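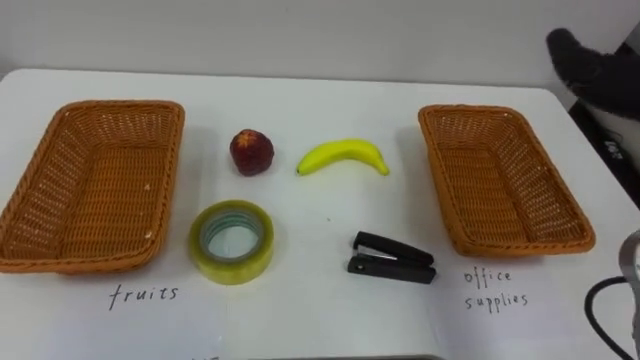
Sorting layout: two baskets, two labels, four items.

Otine Sorting Kit, bench version

Otine is a tabletop pick-and-place exercise for one or two arms, put together by Ramil Dalisay and Femke Baert in the Bloxham shared workshop. Items go into the basket whose label matches: fruits or office supplies. Labels are written by hand in black marker, and the reader has to cope with that.

Arm and hand control run on the Clarnik board. Supply current is limited to 8 A. Grasp poses are stored per item; the table holds up to 464. The banana is gripped across the middle with the fingers on top and the thumb underneath.

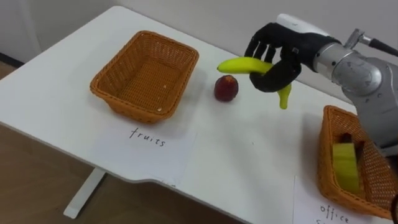

Setup

1. Place the baskets within reach of the arm and lay a label in front of each.
2. Put the items between the baskets with clear space on all sides.
3. Load the Wanska profile and run it at low speed first.

A run ends when the fruit is in one basket and the tape and stapler are in the other.

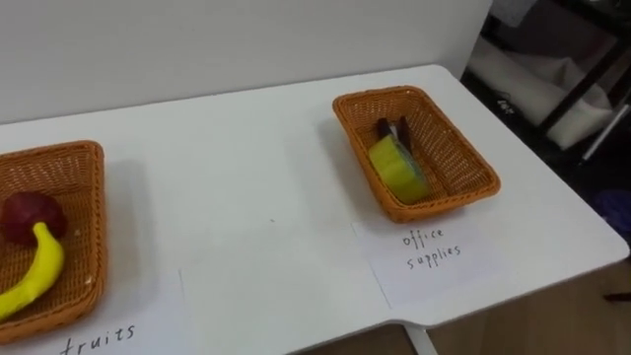

The log keeps the last 1,000 grasps and overwrites the oldest. Firmware 132 or later is required for two-arm operation. Arms and power supply are not included.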